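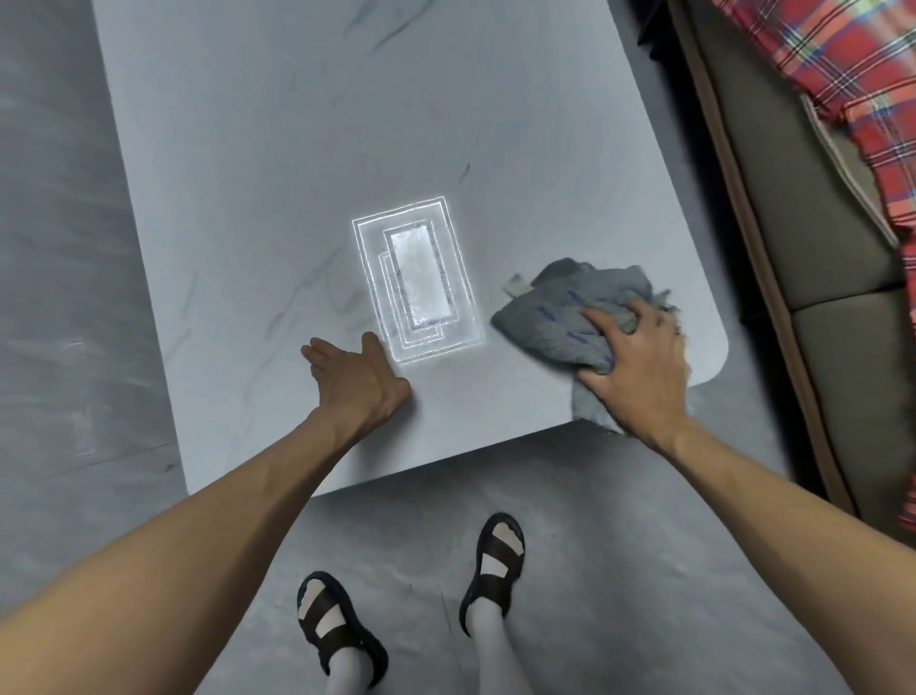
A light gray tabletop with a marble-like pattern.

May
By Mervin Poirier

My sister redid her kitchen in Flimcombe last year, and the part of the job that took the longest was the counter. The cabinets were chosen in one afternoon. The floor was whatever matched the hall. The counter went on for most of a winter, and the argument was over whether it had to be real stone.

She wanted real stone. Her husband didn't care. The man at Samonte, the showroom out on the county road, quoted them $2,398 more for the stone than for a printed surface in nearly the same color. She put the two samples on the windowsill and asked everyone who came in to say which was which. Most people got it right, because the stone sample was heavier and they picked them both up. She bought the stone.

I think she made a mistake, and I have told her so, which is why I feel free to say it here. She can afford it and the money is hers. What bothers me is the reason she gave, which I have heard from plenty of other people. She said she didn't want anything fake in the house.

I sold flooring and countertops for 38 years, first for another man and then in my own shop, and I heard the word "fake" nearly every working day. People would stand in front of a wood-look vinyl floor, say they liked the color, ask about the wear, and then drop their voice to ask whether a visitor would be able to tell. I never got used to that question. The visitor wasn't going to mop it.

A surface has a job. A kitchen counter has to take hot coffee, lemon juice, a dropped jar, raw chicken, homework and the bottom of a grocery bag that sat in somebody's trunk. Marble does some of this badly. Acid dulls it. Oil gets into it if it hasn't been sealed, and most people forget to seal it after the first time. I have seen a ring from a glass of orange juice bring a grown man close to tears. People who own marble and like it tend to say that the marks are part of the charm, and I believe that they mean it. They still put a towel down before they cut a lime.

A good printed top takes nearly all of that and wipes clean with dish soap. It has its own troubles. You can't set a hot pan on it, you can't sand out a deep scratch, and if water gets into a seam you will have a swollen edge and no cure for it. I used to say all this to customers before they signed. Those are fair reasons to spend more. A person who bakes every day and wants a cold, hard slab to roll dough on should go and get one.

But that is a talk about what the thing does. The fake talk is about something else, mostly about what kind of people we want to be taken for. Marble was expensive and heavy, and it went in banks and courthouses and the front halls of people who owned mills. When the pattern turned up on a coffee shop table, the people who had paid for the old kind were annoyed, and the rest of us learned to be a little ashamed of the new kind. I don't see why we should go along with it.

There is nothing new about the pattern, either. Painters were putting marble veins on plaster and wooden columns hundreds of years ago, and some of that work is in churches where people pay to look at it. Bookbinders made marbled paper. My grandmother had oilcloth with a stone pattern on her porch table, and I never heard her say a word about whether it fooled people. It was cheerful and it hid crumbs.

My mother, who is 87, has had a kitchen table with a printed top since I was in grade school. The pattern is a gray swirl that might have been meant as stone or might have been meant as smoke. Seven of us ate at it in two shifts. It was used for haircuts, tax returns, a science project with vinegar, and the cutting of a great many dress patterns. The metal band around the edge came loose and my father put it back with screws that didn't match. If you told my mother the table was fake she would ask you what you had been eating off of.

The other side has a stronger case than the one my sister made, and I should give it. Cheap imitation can be made to be thrown away. There is a lot of furniture on the market with a picture of walnut on it that won't survive being moved from one apartment to another, and it ends up on the curb with its corners open. A solid wood dresser can be refinished by somebody's grandchild. If you say you want real materials because they last and can be repaired, I am with you most of the way.

Look at what the complaint is, though. It is about poor work. The glue was thin and the board was weak, and the picture of walnut on top had no part in it. I have also torn out real stone that was 10 years younger than the house because the new owners found it too brown. It went in the dumpster in pieces. Being real did it no good at all.

I would like to see the makers relax too. The Eter line, which we carried for years, had a plain blue and a plain mustard that wore as well as anything I ever sold, and we could hardly move them. They dropped both and brought out more stone looks, each with a finer vein than the last and a longer name. When I closed the shop I kept the mustard samples. I would have liked to see more kitchens in mustard. If the buyer isn't going to be embarrassed about a printed surface, the printer can put anything on it, and stone is only one choice.

Some people will pick the stone look anyway and they will be right to. Pale gray with a bit of vein is easy to live with. It goes with most walls, and it doesn't show dust the way black does. Those are good enough reasons, and you can say them out loud to a visitor.

My sister's counter got its first stain in the second month. It was beet juice, and it is next to the sink where the dish rack would normally go. She has put the dish rack there now. When I visit I am handed a coaster before I am handed a cup.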